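SPEAKER NOTES - perception talk, software track
Everaldo Portela, Gukoser
25 min slot, 5 for questions. Don't go over again.

Open (1 min)
Name, team, what Gukoser does, move on. No company history. They've had three of those already this morning.

The one thing to get across: most of our grasp failures were timing failures. Model was fine. Stamps were off. Say it early, say it at the end.

Quick show of hands: who logs capture time, who logs arrival time, who doesn't know. Third group is usually biggest. Be nice about it.

What we built (4 min)
Cluko = the replay and labeling tool. Paracha = the policy runner. Two names, people mix them up, so put it on the slide and point.

Cluko takes a recording from the hand-held gripper, lines up video, finger width and pose, cuts it into episodes. Paracha takes the trained policy and runs it on the arm. Same message format both ends. That was a fight but worth it. Before that we had a converter in the middle and the converter had its own idea of which way z pointed.

Dataset for this talk: 2,972 episodes, all tabletop. 166 thrown out by the checker before training. Come back to the 166 later, don't explain yet.

Where the recordings come from (2 min)
Offices, kitchens, patios. Stovville set is the outdoor one, we did it in March. Changing light, lots of stuff far away in view, tables with gaps in them. Tracking likes the far stuff less than you'd think. Near texture does most of the work, so a plain white desk is worse for us than a messy patio.

Stay on the next slide for a bit, the clear mouse is the whole perception section.
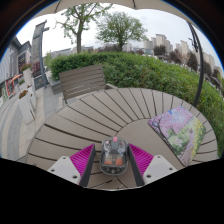
Page last modified: March, 4:40 pm, by eportela (revision 12)

Perception (6 min)
Clear shell, you see the gray and black insides right through it. Ask the room where the edge of the object is. Let them answer.

Segmentation net v1 on objects like this: grabbed the insides, ignored the shell. Mask comes out too small. Planner thinks the object is narrower than it is, approach comes in too tight, finger lands on top of the shell instead of beside it. Looks like a control bug. I spent a week in the controller. Wrong file.

Fix was boring. Labels drawn to the outer outline for anything see-through, plus a "don't trust depth here" channel. Point at the strips of table between each pad and the mouse. Those two strips are what we want the net to learn from. Clearance left, clearance right. We predict both as numbers now and the planner reads them directly, no mask in between.

Then the distractor point. Printed mat lying next to it, blossoms, a tree, a path. Flat picture full of things that look like things. v1 liked to put little masks on printed artwork. We added prints and placemats to the negatives and it mostly stopped. Mostly. Don't promise more than that, somebody will ask.

Magenta fingers: the color is easy to mask out and hard to confuse with hedge. We mask the ribs before tracking features get picked, otherwise the tracker locks on to the fingers and reports that we are not moving. Obvious in hindsight. If short on time skip this one.

Timing (5 min) THIS IS THE MAIN BIT, SLOW DOWN
Camera stamps on arrival, finger width stamps on capture. Gap between them in the old logger: 200 ms. Draw it on the board if there is a board.

What it does to training: fingers look like they close before they reach the object. Policy learns to close early. Runs on arm, closes early, knocks the thing over. Policy did exactly what teh data said.

Cluko now lines up the two streams from a tap at the start of each recording. Open, close, open, match the width signal to the fingers in the video. Cheap. Person forgets the tap, checker rejects the episode. That's where most of the 166 went. (told you we'd come back)

Show the before/after plot. Don't read the axes out loud.

Planner and control (4 min)
Keep it short, perception people in this room.

Paracha asks policy for a chunk of waypoints, runs the first part, asks again. Old chunk and new chunk disagree at the seam, arm jerks. We blend over the overlap. Also we drop waypoints already in the past when the chunk arrives, which sounds too simple to put in a talk but we ran without it for months.

Width command is handled apart from pose. Pose gets smoothed, width doesn't. Smoothing width gives you a soft slow close and thin objects slide out. Found that one the hard way with a ruler.

Live demo? NO. Video only. Check the sound is off.

Tooling stuff people can take home (2 min)
- replay any episode with the same binary that runs the arm
- write the calibration id into every file, not the folder name
- have the checker say why it rejected something, in words. Ours used to return 295 and you had to go look up 295
- keep the rejects

Questions, likely ones
Why not fix the clocks in hardware? Should have. Next rev.
Does depth help at all on clear stuff? On the table under it, some. On the shell, no. Don't get dragged in to a sensor argument.
Is Cluko open? Ask me after, waiting on legal. Format spec is fine to share.
Fisheye: do we undistort? For tracking no, we use the lens model directly. For the labelers yes, a flattened crop, they were drawing crooked outlines near the rim.
How long to train? Say depends, give the laptop-sized version for people starting out.

Close
Timing failures, stamps, tap at the start. Thank the labelers. Contact on last slide, check that the adress is the new one.

Bring: adapter, clicker, spare finger to pass around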